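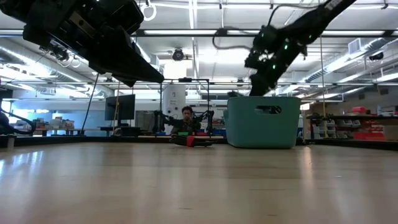
How much space do you need for a two-arm setup?

More than I reckoned on! My first attempt was on a desk in the spare room at home, and once both arms were up I couldn't reach across without one of them being in my way. Measure the arm at full stretch, draw that circle on the floor with chalk, then do the second one, and then work out where you're going to sit. If you're in the circle, start again. That's pretty much why I ended up taking a bench at Drernness, the shared workshop I've been a member of since April.

What is this project, anyway?

It's called Rokska. It's a pair of arms you drive by hand: you hold two small arms, move them about, and the two big ones copy you. I wanted something that could sort my parts tubs while I sit down with a cuppa. At the moment it can sort my parts tubs much more slowly than I can, and I've never enjoyed tidying so much in my life.

Why drive it by hand? Isn't the point that it does the work for you?

Eventually, maybe. I'm still learning what the arms are good at, and you learn that very fast when it's your own wrist doing the moving. I tried writing out positions in a big table first (700 lines of it, and I typed the lot) and then I bumped the bench with my hip and every single one of them was wrong. Driving by hand, you just see that you're off and shift over a bit.

Did you build the arms from scratch?

The small ones, yes. The big ones came second-hand and I rebuilt the joints that had gone sloppy. Those are the ones I'd warn people about. A small arm with a bit of play in it feels a bit odd in the hand, but a big arm with play in it wobbles at the far end like a fishing rod with something on the line. Check the elbow before you hand over any money. Hold the upper part still, waggle the lower part, and if you hear a click, haggle.

What grippers are you using?

A pattern called Hoàng, which I've changed so often that I'm not sure the name still fits. The fingers are the bit worth fussing over. I started with hard plastic ones and they dropped everything. Then I glued on strips cut from an old bike inner tube and they were brilliant for a week, until the glue let go in the hot weather. Now the strips are screwed on, with the heads sunk well in so they don't scratch things.

Soft things are still a pain. Tea towels, don't ask.

How do you stop the cables getting caught?

Badly, at first. I zip-tied everything tight to the arm, which looked very neat, and then I bent the wrist all the way round and pulled a plug clean out. You want slack at every joint, a proper loop of it, and you want to move the arm through its whole range by hand with the power off before you tie anything down. Go slowly and watch the cable the whole way. I use hook-and-loop straps now because I redo it nearly every weekend.

Which controller board do you run it on?

Kasberg, one per side. I know there are cheaper ones. I like it because the plugs lock, and after the business with the wrist I care about that a lot. If you're using something else, the wiring notes on my downloads page will still be mostly right, but check your pin order twice. I once had left and right swapped and spent a whole evening thinking I'd gone mad.

Is it safe to have in a shared workshop?

Treat it like you'd treat the table saw. Mine has a stop button I can hit with my elbow, and I run it at low speed unless I'm on my own side of the room with no one walking past. I also stop for a break every 20 minutes, as I get tired and start making silly moves well before I notice I'm tired. Power off before hands go in. Every time, even for a quick nudge.

How long did it take you?

To the first proper grab, 6 months of weekends. I'd do it quicker now. A good chunk of that was waiting for parts, and another chunk was me taking things apart that were working fine.

Can I come and have a go?

If you're a Drernness member, sure, leave a note on the booking board and I'll get back to you. Closed shoes please, and tie long hair back. I'll put you on one arm first, then both. Everybody wants to start with both, and everybody ends up with the grippers bashing into each other!

Will you sell me a kit?

Sorry, no. I haven't got the time, and I'd have to write proper instructions. The drawings for the small arms are free to download, along with the parts list, and if you find a mistake in the list please tell me. The screw lengths for the base were wrong until last week, so grab the new copy if you printed the old one.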